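Media Networks, Unit 2: Clocks, or why your audio is late

Last time we got video out of a cable and into packets. This time we find out what we lost on the way. In an old-style plant, one box in a rack sent a timing pulse down its own wire, and everything obeyed. On a network there is no such wire. Every camera, mixer and multiviewer keeps its own time, and each is quite sure it is right.

Terms you will need before the lab:

Grandmaster – the clock everyone else follows. It wins an election, and as in other elections, it pays to check who was on the ballot.
Follower – any device that takes its time from the grandmaster.
Boundary clock – a switch that follows upstream and leads downstream.
Offset – how far a follower is from the grandmaster right now. 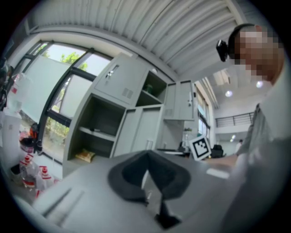 Page 8

Worked case: the Baltik truck

Two audio consoles and a Novura playout server share one switch. The server was delivered with its clock priority left at the factory setting. So was the switch. When the proper grandmaster is unplugged for cleaning, the server wins the vote and announces a time it made up at power-on. Lip sync drifts, and the sound crew is blamed, as tradition requires.

Work through these before you look at my notes:
Which device should have taken over?
What single setting would have made that happen?
Why did the pictures look fine for so long?

For the third one, remember that receivers have buffers. A buffer will hide a bad clock until it runs dry or overflows, and it will do either one on air. 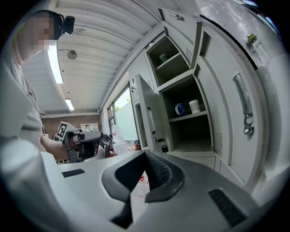 Buffers also cost delay. Suppose each hop adds 2 milliseconds and the signal crosses 8 hops. A presenter listening to her own voice on an earpiece will notice, and she will tell you. Keep the return feed short, and don't send it through the processing chain just because a spare port happened to be there.

Measuring it

In the lab we use the Mabaso analyzer. Let it settle for 30 seconds before you write anything down. Offsets are shown in nanoseconds; for this exercise, up to 1000 is acceptable. If you see a figure with a minus sign, the analyzer is not broken – the follower is simply on the other side of the right answer.

Reading: the Drultuvau notes on clock elections, first half only. The second half is mostly an argument with the first.

Lab reports go to Surachet Saithong by the end of September. He reads the appendices.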